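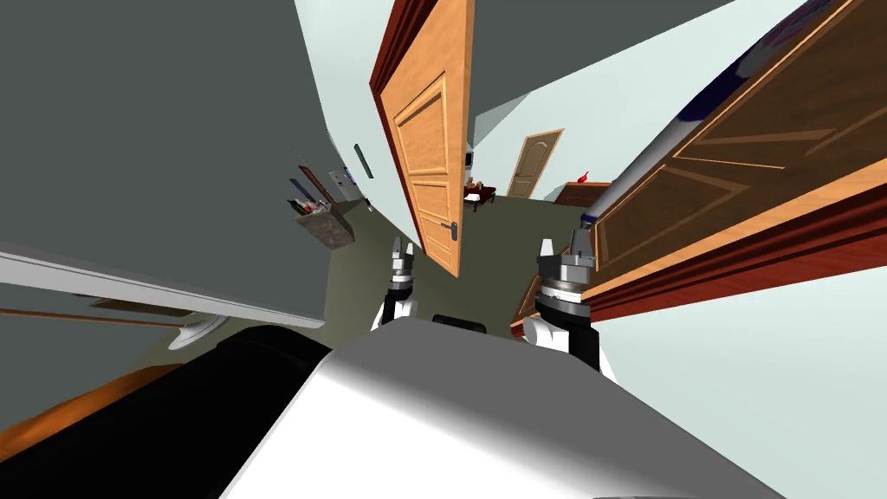

The reply from Cleddale was that any two-armed build that can reach a door handle needs its stop button tested before anything else, and that a stop in the software does not count as one. Item 1 was moved up the list after that.

Checklist for the two-arm mobile base, Nandusberg shared workshop. Run it before the first powered drive and again after any change to the arms, base or control code. The doorway task stays in simulation until every line reads OK.

1. Stop button on the base cuts power to both arms and wheels – OK
Comment: tested with the arms raised and with them folded. The arms sag when power goes. Keep hands out from under them.

2. Wireless stop – NOT OK
Comment: works in the main room, drops out past the second doorway. Retest with the new antenna.

3. Gripper finger pads seated and screws tight – OK
Comment: one screw on the right gripper was backing out. Thread lock added.

4. Grip force limit set in the controller, not only in the task script – OK
Comment: limit is 38 newtons on both sides. The Oyelaran driver board loses this setting on a firmware update, so check it again each time.

5. Wrist cables clear at full rotation, both directions – OK with note
Comment: left side rubs slightly near the end of travel. Sleeve fitted. Look at it after 1000 cycles.

6. Base speed limit in doorways – OK
Comment: tape test done on the workshop floor, unloaded.

7. Arms tucked before the base turns – NOT OK
Comment: the simulated run log shows the base starting its turn at step 1478 with the right arm still extended. Todidska planner setting changed, run not repeated yet.

8. Door handle release – OK in simulation only
Comment: fingers must open fully before the base backs away. Try it on the loose test door first.

9. Battery strap and fuse – OK
Comment: spare fuses are in the drawer under the charger.

10. People clear of the work area, 2 meters all around – check each time

Open items: 2, 7 and 8. No powered drive through a real door until they are closed. Next check in October, bring the cable sleeves.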